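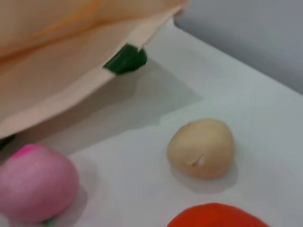

Okay, the plush produce is taking over my white table and I couldn't be happier about it!

The big peachy one has my heart. So soft, such a pale apricot, and then that little dark green tab on the rim – I love a green bit on anything.

The round pink one is either a peach or a radish. I've gone back and forth all week. Dalva Vieira says radish and will not be moved. I'm leaning peach (the magenta patch is very blushing-fruit to me).

And then the small beige one. Egg? Potato? Zixuan voted potato within a minute of me sending it to the group chat, and now I can't see it as anything else. Potato it is!

I want 7 for the play market shelf at Gidham before the kids are back, so there's more sewing ahead. Next up is a carrot, and I have been saving a really good orange for it.

If you've ever stuffed a long skinny shape without it going lumpy, please tell me how – mine always end up with a knee in the middle.

Also taking name ideas for the potato. Maiara already suggested Rogério, after her husband, who is delighted.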